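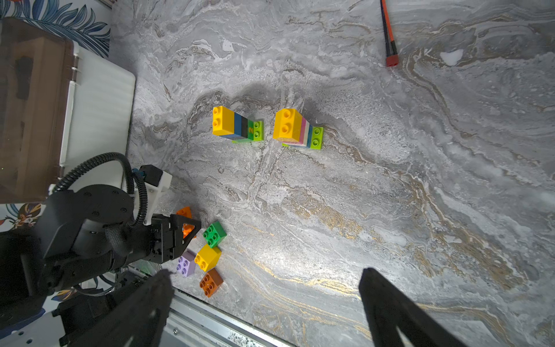

How close should a person be allowed to stand to a working arm? Further away than feels polite, and only with the stop button nearer to their hand than the tea is.

I put that at the top of page one in February and have been rewriting the rest ever since. Joubert wanted a number. I gave him 800 millimetres, measured with a tape from the furthest point the fingers can reach, and he wrote it down with such reverence that I now feel I should have thought about it for longer.

Up at six to do the bricks. The rule on bricks is mine too, so I can't complain about it, though I did, to the kettle. Every brick goes back to its starting place before a run counts. Stacks are laid on their sides, well clear of the loose ones. If a brick is nudged by a sleeve, the run is struck out and the sleeve's owner initials the log. I have initialled the log more than anyone.

The marble is a nuisance. Very handsome, all that swirling, and it makes every photograph look like an advert for a hotel bathroom. Vera asked if we could put a plain cloth down. I said rule nine forbids changing the surface halfway through a set. She asked who wrote rule nine. We moved on.

Rule 12 (nothing on the table that isn't part of the task) had a bad morning. There was a marker or some such thing lying up at the far side, orange and black with a red end, and it stayed there while I was reading rule 12 aloud to Riaan Mthembu over the telephone. He asked if we were keeping to it. I said broadly.

Long argument after lunch about speed. Joubert thinks slow is safe. Slow is also how people get bored and lean in to see what's going on, and I have watched a grown man put his chin almost inside the working area for want of something to do. Settled on a quarter of full speed when anyone is in the room and no leaning at any speed. He wants "leaning" defined. I have given him until tomorrow to define it himself.

The log stands at 35 runs, 28 of them good by our own rules. Vera says looser rules would get us a better score. Put that in the minutes.

Still to do: cable check before each session, new tape for the floor line, find out who has the spare key. Page one again, probably. Soup for supper, eaten at the correct distance.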